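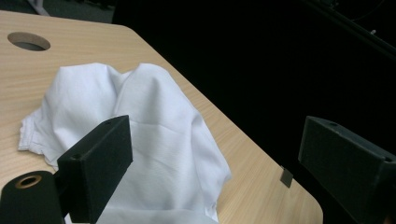

Every student robotics club should spend at least one term on laundry. I have been saying this to anyone who will stand still long enough, and now that our club at Alness has done it, I get to say it with evidence!

A bit of background. I help coach the Tuesday group, which for years did what most groups do. We built rolling robots that pushed blocks into corners and we took them to the Polik meet in February, where they pushed other people's blocks into other corners. It was fun and I would defend it to anyone. But the students who had been with us for 2 years could practically do it asleep, and the new ones thought robotics was mainly a matter of wheels.

Then Jamila Munasinghe, one of our seniors, asked if the club could make something that folds a cloth. One piece of white cotton, crumpled on a table, two black fingers to pick it up with. I said yes before I had thought about it, and I'm so glad I did.

Cloth is wonderful because it refuses to be the same thing twice. A block has a top and four sides and a bottom, and if you know where one corner is you know where the rest of it is too. Drop a cloth on the table and you get hills, folds, a flap sticking out one side, a hem that might be the edge you want or might be the edge of something tucked underneath. Ask a room of teenagers where the corner is and they will point in different directions, and they'll argue, and the arguing is the best robotics lesson I have ever sat in on.

Gervásio Peixoto, who teaches shop and is a friend, thinks I've got this backward. His view is that beginners need wins, and that a task where the machine fails most of the time will send them off to the drama club. He's right that it fails. Mitali Wickramasinghe kept the log, and of our first 200 tries at grabbing an edge and lifting it clear, 6 were what she was willing to call good. (She is strict. I would have given us a few more.)

But nobody quit. I've thought about why, and I believe it's that everyone in the room already knows how to do the thing. You have picked up a T-shirt. You can put your own hand out, do it slowly, and watch what your fingers get up to. The kids did this constantly. They'd pinch the cloth between thumb and finger, stop halfway, and say wait, I slid it first, why did I slide it first? And then somebody would go and try to make the gripper slide first. When a rolling robot misses its corner, you go looking for a number to change. With the cloth they went looking at themselves, and came back with ideas.

The fingers deserve a word too. We went through a lot of shapes, and I mean a lot. Thick ones, thin ones, ones with a lip that caught on everything including sleeves. A student who had never opened a drawing program in September was by winter making a new pair between one meeting and the next, holding them up against the old pair, complaining about where the screw holes ended up. Parts that small are quick to change and cheap to get wrong, and a club can never have too many things like that.

I'll grant Gervásio one point, and it's a real one. There is no scoreboard. Polik gives you a bracket and a trophy and a bus ride, and those matter, especially to the parents who wonder what we do in there until seven in the evening. A cloth lifted by one edge looks like very little if you weren't present for the tries before it. I don't want to give up the meet, and we won't. What I want is for the meet to stop being the whole year.

So my proposal, to the other coaches who read this newsletter: take one term. Get an old pillowcase or a dish towel, whatever is in the bottom of the drawer. Keep a log and let your strictest student hold the pen. Write to us if you'd like to compare results – Mitali is up to 300 tries now and would love somebody to argue with about what counts.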